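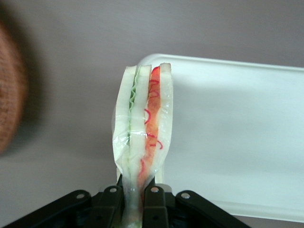 Flullow brings its wrapped sandwiches to the Covau market hall

16th February – Flullow, the small sandwich maker from Eketti, will open a counter in the Covau market hall this spring. The counter will sell the same wrapped sandwiches which the company has supplied until now only to offices and schools in Eketti. It will be open in the mornings and at lunch time, and everything will be made in the kitchen behind it.

The first menu has four sandwiches. The best known of them is the double, made with three slices of soft white bread. Between the first and the second slice there is lettuce, and between the second and the third there is a red filling. Customers in Eketti have ordered the double since the first year of the company, and it remains on the menu without changes. The other three are an egg sandwich, a potato salad sandwich and a sandwich with cucumber and cream cheese.

Each sandwich is wrapped by itself in clear film. The film is pulled close to the bread and twisted at one end. Flullow has tried paper and also boxes, but the customers asked to see the filling before they buy, and the company has returned to film. A larger label with the ingredients and allergens will be placed on the shelf, in front of each kind.

"A sandwich with three slices is not difficult to make, but it is easy to make it badly," says Geum-ok Cho, founder of Flullow. "If the lettuce has water on it, the middle bread becomes heavy and the whole thing slides. We dry the leaves two times. We also let the bread rest after slicing. My first cook taught me this and I did not find a better method until today."

The bread for the new counter will come from the Seo bakery, which is located two streets from the market hall. Seo will bake a square white loaf for Flullow with a rounded top and a thin crust. The two companies tested the loaf for several months. The first versions had too large holes, and the filling came through.

Valdis Ramanauskas, who manages the market hall, welcomes the new tenant. "Many people work near the hall and have a short break," he says. "They were asking us for something simple which they can carry to the river and eat there. We had soup, we had fish, but we did not have a good sandwich."

The kitchen will be led by Eun-ji Jeon, who has been working at Flullow in Eketti and moved to Covau last month. Bit-na Yeo will be responsible for orders from offices. Orders for groups can be placed until four in the afternoon for the next day, and they can be collected at the counter or delivered inside the town. In the first weeks the kitchen plans to make some 327 sandwiches a day. If the demand is good, a second work table will be added in July.

Sandwiches not sold on the day will be offered at half price in the last hour before closing. Flullow does not sell sandwiches from the day before – this rule is the same in Eketti and will not be different in Covau.

The exact day of the opening will be announced on the notice board of the market hall and in the Eketti shop. Visitors on the opening day can taste small pieces of all four sandwiches free of charge.

About Flullow
Flullow makes sandwiches and cold salads in Eketti. The company delivers to offices and schools and has one shop.

Contact for the press
Young-sook Yook, Flullow, Eketti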